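You are here: Home / Galleries / Packing and Shipping

Packing Room Gallery: Paper Bags and Cartons

Last updated 22 April 2025 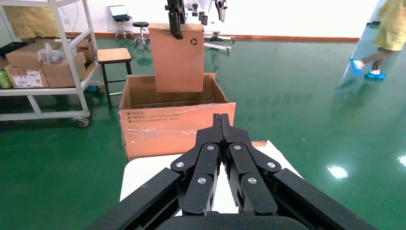 About this gallery

The gallery follows our paper bag orders from the shelf to the truck. Most of what leaves the Sukby building goes out in plain brown cartons, and most of what is inside those cartons is in kraft-paper bags. Customers ask us fairly often how their order is put together and what they should expect when they open it, so the notes on this page cover both.

The picture at the top shows a tan kraft bag going into an open carton, with the flaps folded out. The bag goes in upright. The small black recycling symbol is printed on the paper itself.

Text is by Ebbe Åberg, who runs the packing room. Click a picture to enlarge it. To order, use the links in the left-hand menu.

The bag

We use one style of kraft bag for nearly everything under the Drumura name. It is unbleached and has no window and no handle. The top is folded over when the contents need to stay closed and left straight when they don't.

Kraft paper shows creases, and a bag that has been through the mail will not look like one from a store shelf. We do not replace bags for creasing. We do replace them for tears, split seams and crushed corners where the contents have been affected.

The bag can go in paper recycling in most towns. If it has held anything oily, check with your local service first.

The carton

The cartons are single-wall corrugated board. They arrive flat and are made up at the bench as needed. The bottom seam gets two strips of clear tape, one on top of the other, and the top seam gets one. Orders going by freight get a second strip on top.

Flaps are folded all the way out before packing starts. A flap that is left standing catches the bags on the way in and scuffs the paper. This was the main cause of returned bags in our first year, and folding the flaps back fixed most of it.

We reuse cartons when they are in good shape. A reused carton may have old tape on it or printing that has nothing to do with your order. Please go by the shipping label and ignore anything else on the outside.

Loading order

Bags go in one at a time, heaviest first, along the long side of the carton. The printed side faces the same way on every bag so that the symbol and any label can be read without taking anything out. When one row is full, a sheet of plain paper goes down the middle and the second row starts.

We do not lay bags flat. The fold at the bottom of the bag is the strongest part and it holds up best with the weight straight down on it. If an order is one bag too many for a carton, that bag goes in a smaller carton and ships along with the first. You may get two tracking numbers for this reason.

Empty space at the top is filled with crumpled paper. We stopped using plastic air pillows in February.

Carton sizes

The standard carton takes 42 bags of the small size. Wholesale orders are packed in multiples of that where possible, and the smallest wholesale order is 300 bags. It does not divide evenly into cartons, so the last one is packed short and marked PART on the lid.

Orders for the Bhat line use a taller carton, with the same tape and the same loading order. Only the height is different.

The packing room

The packing room is on the ground floor next to the loading door. Cartons are filled on the floor or at bench height, depending on how heavy the order is. Anything a person would strain to lift when full is packed low and moved by cart.

Seating in the packing room is a mix of stools bought at different times. People take whichever one suits the job. The low ones are better for floor work and the ones on casters are better for checking orders against the computer.

Opening your order

Cut the tape along the seam with a short blade and keep the cut shallow. The bags stand close to the top in a full carton, and a deep cut will go through the paper. Fold all four flaps out, remove the filler, and lift each bag from the sides near the top edge with both hands. Do not pull on a folded top.

If something is damaged, leave the rest in the carton, take a photo, and send it in with the order number. The number is on the packing slip, which is either on top of the filler or taped inside one of the flaps.

Storage

Keep unopened cartons off concrete and away from outside walls. A pallet or a pair of boards is enough. Board that picks up moisture from below goes soft at the bottom seam, and the carton may let go when it is lifted. Stack no more than four high.

Ordering

Plain kraft bags, small, stock number 2920. Cartons are sold flat in bundles. Both can be ordered through the Vomatura catalog or directly from us at the Sukby counter. Samples are mailed free of charge, limit 2 per customer.

More galleries: Labels and Tape / Loading Door / Old Building

Back to top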